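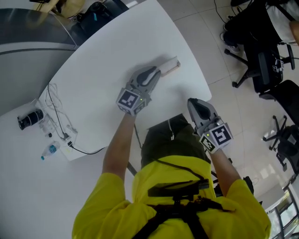

Hand-held grippers and wooden block, Zutby Shared Workshop.

CALL FOR PARTICIPANTS
Marinho Tabletop Arm – Second Build Group

The Zutby Shared Workshop invites applications from adults wishing to take part in the second build group of the Marinho project. Marinho is a small two-fingered robot arm intended for use on an ordinary table at home. It is designed and assembled by members of the workshop and is not offered for sale.

The first group, which met from May onward, completed the arm's base and its wrist joint. The second group will be responsible for two areas of work: finishing the gripper, and recording the hand movements from which the arm is to be taught. Applicants may state a preference for either area but should expect to contribute to both.

Duties

Participants in the recording area will pick up, move and set down small objects using hand-held grippers while wearing a head-mounted camera. The objects will at first be wooden blocks. Cups, lids and folded cloth will be introduced once the block tasks have been approved. Each participant will keep a written log of the tasks attempted, including those that failed, and will assist in checking the recordings of other participants for gaps.

Participants in the gripper area will fit finger pads, route cables and replace worn parts. They will also help to rewrite the assembly guide, which currently assumes tools that many home builders do not own. Finger opening is set in software on a scale from 0 to 255, and the calibration table must be redone by hand for each finished unit.

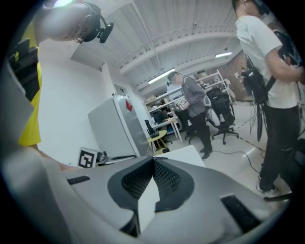 One member of the first group wrote in a closing report that the recording work was harder on the shoulders than expected, and asked that future sessions be kept short. The same report noted that a slow, plain movement repeated with care had been of more use to the arm than a quick one, and that newcomers should be told so on the first evening. The workshop has accepted both points. No recording session will now run longer than one hour without a break.

Who may apply

Applicants must be 18 or older and able to attend in person at the Zutby site. No engineering background is required. Experience with soldering, 3D printing, sewing of straps and harnesses, or basic scripting will be considered an advantage. Applicants should be comfortable being recorded while they work, as hands, voices and faces may be captured. A consent form will be provided and must be signed before the first session.

Persons living in Imcombe or Fludham may request a place in the shared van, which leaves both towns in the early evening and returns after closing.

Time and support

The group will meet once a week. Each participant is asked to commit to 100 hours over the full term, including time spent on the log. A travel and materials allowance of $200 will be paid in two equal parts, the first after the safety briefing and the second on delivery of the completed log. The position does not constitute employment.

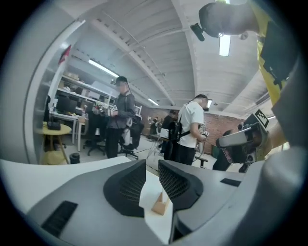

Places are limited to six. Where more applications are received than can be accepted, preference will be given to persons who have not previously taken part in a workshop build. Unsuccessful applicants may ask to be placed on the reserve list, which will be used if a participant withdraws during the first month.

All design files and recordings approved for release will be shared with the membership. Participants retain the right to build a Marinho arm for their own household, and may purchase parts through the workshop at cost – motors excepted, as these are ordered in fixed batches.

How to apply

Applications should consist of one page stating the applicant's interest in the project, any relevant skills, and the evenings on which the applicant is available. Photographs of earlier home projects may be attached but are not required. Applications may be left at the front desk or submitted through the member page, and must be received by 5 p.m. on Thursday, September 27, 2018. Applicants will be informed of the outcome in writing.

Shared 6 times | 0 comments

Related items
Marinho wrist joint: revised parts list
Fludham tool library – new opening hours
Safety briefing for powered equipment
Imcombe repair evening: call for helpers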